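Dredo Releases Plunesico 3 Planning Software for Two-Handed Work
STASURTHORPE — Dredo today released version 3 of Plunesico, its motion planning package for paired grippers. 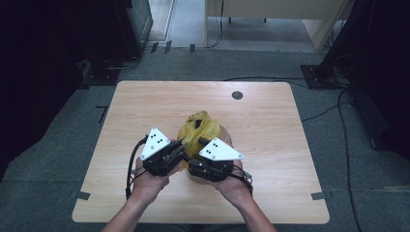
One early user in Stasurthorpe said the old planner treated a plastic bag like a solid block, and that most of the team's week went into fixing paths by hand. The new version replans both grippers together when a soft item changes shape.

Plunesico 3 was tuned on 1283 demonstrations recorded with hand-held grippers. It replans every 200 milliseconds and runs on a single workstation. Log files from version 2 open without conversion.

The Zabala viewer, sold separately until now, is included — existing Zabala licenses will be credited at renewal. Downloads are open to current customers. New accounts open in December.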